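3.2 Materials and making of the trial pieces

The trial pieces were made in the workshop of Reinholz, a small maker of brooches and pendants, during May. The aim of this part of the study was to find out how well an enamel surface keeps its colour and edge when the metal under it is thin. The question came from the makers, who often receive orders for light pieces that must be worn every day. Surfaces with a natural pattern, such as veined marble, were used as the starting point for the drawings (Figure 2).
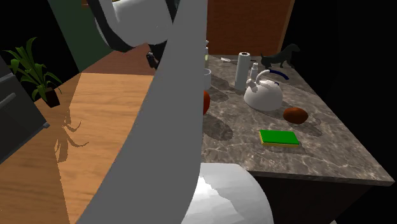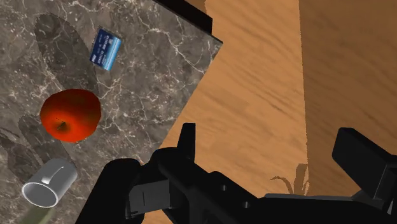 Figure 2. Rendered kitchen views with a veined marble countertop.

From the drawings we selected six designs. All of them have a closed outer wall and thin inner walls which divide the field into cells. In the older literature the inner walls are usually made of flat wire, bent by hand and fixed with a little solder before the enamel is laid. We followed this method for half of the pieces. For the other half, the walls were cut together with the ground plate from one sheet, so that no solder was present in the cell. The makers expected that the second method would give a cleaner colour, as solder is known to stain some transparent enamels.

In total 100 pieces were made. The silver sheet was supplied by Tenadon and the enamel powders by Zullance. Each powder was washed until the water above it stayed clear, and then it was laid wet with a fine brush. The pieces were dried on top of the kiln and fired several times, each time with a thin new layer. We did not fix the number of layers beforehand. The enameller was asked to stop when the cell was full to the top of the wall, as she would do for a customer. This makes the comparison less strict, but it is nearer to the practice that we want to describe.

After the last firing the surface was ground with a stone under running water, rinsed, and fired once more to bring back the gloss. On 33 pieces this last firing was left out and the surface was polished by hand instead. Such a matt finish is often requested at present, and the makers had the impression that it wears faster at the edges. A separate comparison is given in section 4.3.

For the wearing test the pieces were placed in a slowly turning drum with soft leather pieces and a small quantity of fine chalk. The drum, of the type Billo, is normally used for polishing chains. It ran for some 470 hours, with breaks for inspection. At each break the pieces were wiped with a damp cloth and examined under a lens by the same person, always at the same table and under the same lamp. Chips, fine cracks and loss of gloss were written down separately for every cell. Where the examiner was in doubt whether a line was a crack or a mark of the brush, the cell was noted as doubtful and examined again at the following break.

Two limits of the method should be mentioned. First, the drum does not bend the pieces, while a brooch on a coat is bent a little each time it is put on or taken off. A thin ground plate may therefore behave worse in daily use than in our test. Second, all the enamel was laid by one experienced hand. A beginner would probably leave more air between the grains, and the small holes which follow from this would open during grinding. We considered asking a second enameller to repeat part of the series, but the kiln was needed for other work and the repetition had to be postponed.

The back of each piece was covered with a plain counter enamel of the same make. It was not ground and was not included in the wearing results. Its only task was to keep the plate flat during cooling, and pieces which were visibly bent after the first firing were replaced before the series was continued.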